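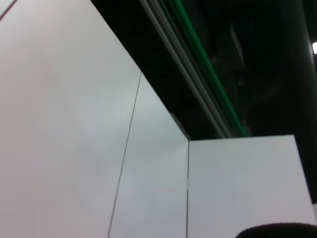

Co-writer shares on a self-released EP after signing with a publisher

Posted by Eirlys Landeg

I would be grateful for guidance on the following matter. In April I independently released an EP titled "Faster" through a digital distributor. I am a co-writer on every track. On most of them my co-writer and I agreed to equal shares by email, and those shares were registered with our respective performing rights societies before release.

Two of the songs are the difficulty. They were finished in the studio, and the producer, who also played guitar on both, has since asked for 10 percent of the writing on each. He was paid a flat fee for the sessions. His invoice refers to "production and performance" and does not mention songwriting. There is no separate producer agreement.

In the meantime I have been offered a writer agreement by Gowda, a small publishing company. The draft includes a schedule of existing works, and I am required to state my share in each title and to confirm that there are no competing claims. A label, Stedora, has also asked whether it may license the recordings for a wider release. I do not yet have a contract from the label.

I wish to know whether the disputed songs must be settled before I sign with the publisher, and whether the label's interest in the recordings has any bearing on the writing shares. I should add that I am on good terms with the producer and would like to remain so.

Posted by Babar Hashmi

Members are reminded that the song and the recording are separate pieces of property, and much of the confusion in cases of this kind comes from treating them as one. The publisher's draft concerns your share of the songs. The label's inquiry concerns the recordings. A payment to a producer for session work ordinarily relates to the recording, although the wording of the invoice and any messages exchanged at the time will matter a great deal.

With regard to the publisher, the confirmation that there are no competing claims should be read with care. It is a warranty. If you sign it while aware that another person has asked for a share, you may be in breach from the first day, even if the claim is later found to have no merit. The usual course is to disclose the matter in writing and to ask that the two titles be handled in one of the following ways:

- left off the schedule until the shares are agreed, and added later by a short signed amendment; or
- listed with a note that the shares are in dispute, with the warranty worded to exclude them.

Publishers see this often and it seldom ends an offer. I administered a catalog of 126 works for several years, and a good number of them came in with at least one share marked as pending.

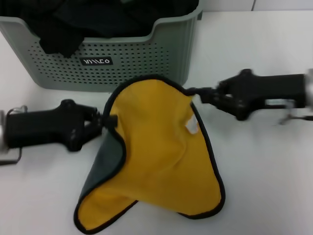

You should also check whether the draft has an advance tied to a delivery commitment. Where the existing EP counts toward the number of songs you must deliver, leaving titles off the schedule may reduce that count. Ask for a clause stating that the titles will be credited once the amendment is signed.

On the producer's request itself, the question is whether he contributed to the melody, the lyrics or the underlying structure of the song. A guitar part may or may not meet that description. It is advisable to write down, for each song, what existed before the session and what existed after it. Work tapes and phone recordings with their original file dates are the best evidence, and they should be copied to a second location before any discussion takes place.

Bear in mind that your co-writer is a party to this. Any share given to the producer must come from someone, and you have no authority to reduce your co-writer's portion without written consent. If you choose to give up part of your own share to preserve the relationship, that is open to you, but the split sheet should be signed by all three persons and both societies should be notified.

Posted by Mehwish Kakakhel

Just get a split sheet signed. There are free templates. The label will ask for it anyway.

Posted by Bjartur Ravn

The previous reply is correct as far as it goes, but a split sheet records an agreement and does not produce one. I would add a point concerning the label.

If Stedora proceeds to a license, it will require proof that you own the recordings. Without a producer agreement you may not be able to give that proof in full. In many places a person who makes a creative contribution to a recording keeps some interest in it unless that interest is assigned in writing. The paid invoice is helpful but is unlikely to satisfy a careful business affairs department.

For that reason it may be sensible to deal with both subjects in a single conversation. A short producer agreement can confirm the fee already paid, assign the recording rights to you, set any royalty he is to receive from the label's exploitation, and state plainly whether he has a writing share. Producers who ask for a part of the song are at times looking for some continuing income, and a modest royalty on the recordings may meet that wish without disturbing the song shares.

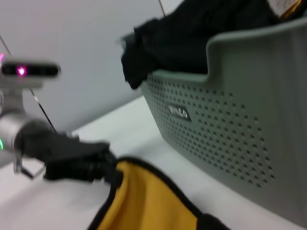
Black gripper on the edge of a yellow fabric item with black piped trim.

I would not sign with the label first. Its contract is likely to contain terms on mechanical royalties, and these are easier to review when the publisher is already in place and can comment. Please also have a qualified entertainment attorney read the Gowda draft. Replies on this page are offered by members and are not legal advice.

Comments

Mehwish Ansari: The remark on delivery commitments deserves attention. My own agreement required full shares, so that a song written with one other person counted as a half. I did not notice until the first option period was under review.

Eirlys Landeg: Thank you to all who replied. I have written to the publisher and disclosed the request. They have asked for the session dates and have proposed to leave both titles off the schedule for now.

Babar Hashmi: That is a satisfactory response from them. Do please obtain it by amendment to the draft -- an email alone may be overridden by the entire agreement clause.

Related topics

Registering a work when one co-writer has no society
What is a controlled composition clause?
Changing distributors without losing stream counts
Correcting a misspelled writer credit after release
Booking agents and commission on dates already confirmed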